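Grade the Recordings, Then Let Them Build the Arm

12 February 2019

The robotics club at Rorkmont has a rule that new members complain about every year. For the whole first term they do not touch a motor. They collect demonstrations of clothes being folded, using hand-held grippers with a camera mounted on the tool, and they label what they collect. The arm stays in the cabinet. I advise the club, I wrote the rule, and I think more schools should adopt it.

The usual order is the reverse. A club buys a kit, assembles an arm, spends most of the year getting it to move, and in the final weeks asks what it should pick up. The answer is generally a foam block. A foam block has one shape, and a short script will handle it. The students come away believing that manipulation is a matter of calibration and that the hard part was the wiring.

Clothing corrects that belief quickly. A shirt dropped twice on the same table lands in two different shapes. A jacket is harder again. It has layers that slide over one another, a sleeve can hide a pocket, and the lining can be gripped by mistake while the shell stays where it is. A student who has tried to fold one with two fingers per hand knows within minutes which grasps are worth programming. A student who starts with the arm may need a full term to learn the same thing, and will often blame the servo.

Our folding project is called Tamuno. Each pair of students has to submit 200 recordings by the end of the term. A recording counts if it begins with the garment in a stated starting position, ends with the garment in a stated final position, and contains no stretch in which the fingers leave the view of the camera. The written notes are graded separately from the recordings and carry the same weight. They must say what the garment is, how it was laid out, where the first grasp was made, and whether that grasp had to be repeated.

The notes are where most of the marks are lost. Students write "folded jacket" and move on. When the set is later used for training and the results are poor on one kind of sleeve, they have no way to find the relevant recordings except by watching all of them. I let this happen once in each group. After that the notes improve without any further instruction from me.

We also require that part of the work be done outside the workshop. Our bench is gray, evenly lit and at a convenient height. Real garments get folded on beds, which are soft and low and usually covered with something patterned. In the first year of Tamuno we recorded only at the bench. We had 700 usable recordings and were pleased with them. The model trained on them could locate the edge of a sleeve on the bench and on very little else. A dark jacket on a dotted sheet is a different problem from the same jacket on gray laminate, and we had no examples of it. I consider that the most useful failure the club has had, and I regret that it took a full year to reach.

There are reasonable objections. The first is that the work is dull. I agree that it is. Folding the same jacket for an afternoon is dull in the way that titration is dull, and chemistry departments have not dropped titration. We lose members over it. Last year three students left before the arm came out of the cabinet, and at least one of them would have been good at the mechanical side. I do not have a solution for that. I have considered running a parallel build group and have so far decided against it, since the build group would take everyone.

The second objection is that students are being used as cheap labor for data. This would be a fair charge if the recordings went to a company. Ours stay with the club. The pair that makes a set also trains on it and reports on where it fails. A club that hands its recordings to a sponsor in exchange for hardware should think carefully about who is learning what, and should ask for the trained model back as a minimum.

The third objection comes from competition organizers. The Pronano event in July scores what an arm does on the day. It gives no points for the quality of a dataset, and a team with a well-tuned script and a known object can place above a team that has done harder work. I have raised this with the organizers and will raise it again. My proposal is simple. Each team should submit its recordings and notes two weeks before the event, and a judge should open a random selection and score them against a published sheet. The cost is a few evenings of reading. A team that cannot explain its own data would lose points for it, as it would at any serious laboratory.

On tools, I will say only that the software matters less than students expect. We use Graken to log sessions because an earlier member set it up and it has kept working. A spreadsheet would do. What matters is that the left and right grippers share a clock, that files are named the same way by everyone, and that bad takes are marked as bad and kept. Deleted failures are a loss. Several of our better reports were written almost entirely from takes in which the first grasp slipped.

Schools with money for one purchase this year will be tempted by an arm. I would buy two pairs of hand-held grippers and a box of secondhand coats, and leave the arm for the following budget.

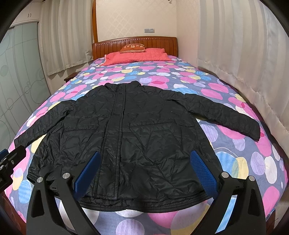 RIGOBERTO OSPINA

The author advises the robotics club at Rorkmont and teaches its first-term course on recording and labeling. The Tamuno scoring sheet and the template for session notes are available to other clubs on request.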